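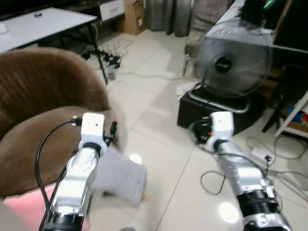
Kids Crafts for Helpers, session 6 handout
Salt dough and paper weaving

Bring an apron. Tables covered BEFORE kids come in, not after.

Salt dough
Two cups flour, one cup salt, water a bit at a time. 500 g flour bag does one table. Knead till it stops sticking. If it cracks, too dry, wet your hands and keep going. Cookie cutters, straws for the hanging hole. Names scratched on the back with a toothpick, do this yourself for the under fives.
Oven at 200 F, couple of hours, turn once. Thick ones take alot longer. Paint only when fully cool.

Not for eating! Very salty. Keep away from dogs too. 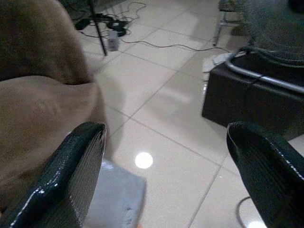
Paper weaving
Fold a sheet in half, cut slits from the fold, stop a thumb's width short of the edge. Strips in a second color go over, under, over. Next strip starts the other way, this is where they all get lost so sit with them for the first two rows. Push strips up snug. Glue the ends.
Younger ones: wider strips, fewer of them.
Older ones: wavy slits, or try the Vosholm pattern (sheet on the back table, take one).

Scissors: blunt tip, lefties in the seperate tub.

For next Monday
Make one dough ornament at home and bring it, even if it went wrong. Read Eimear Hanrahan's notes on glue and mess, first half only.
Yogurt pots needed, washed, lids off.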